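Equipment Review: Gollport Slatted Aluminum Work Table
Stetesberg Technical Services, Hardware Section
January 2020

The Hardware Section purchased the Gollport slatted table to replace two laminate benches in the computer repair room. It has been in daily service since August. This review is intended for departments considering the same model.

The top is made of parallel aluminum profiles and is sold in one length only. Delivery and assembly took one morning. The price was $1,260, with a further $240 for the leveling feet, which in our opinion should be included.

Stability is very good. A full desktop tower can be laid on its side and worked on without any movement of the surface, and memory and expansion cards can be seated with normal hand pressure. Printed holders and trays sit flat across the slats. The Vondenau bench, which was tested for the same period, flexed noticeably at the center.

Two drawbacks should be noted. Small screws fall into the grooves and must be lifted out with a magnetic pickup – a shallow parts dish is strongly advised. The bare metal also reflects overhead light, and staff seated at the right-hand end asked for the lamp to be moved.

Gollport table, Stetesberg repair room
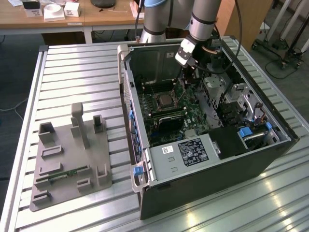
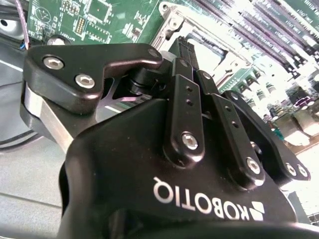 Cleaning is simple. A soft brush clears the grooves, and a damp cloth is sufficient for the remainder. The manufacturer's grounding kit was not available at the time of order, so the Section fitted a Yousafzai mat and wrist strap at a separate cost. Departments handling circuit boards should budget for the same.

The table is recommended for general computer repair. It is not recommended for work on very small assemblies unless a solid cover sheet is added.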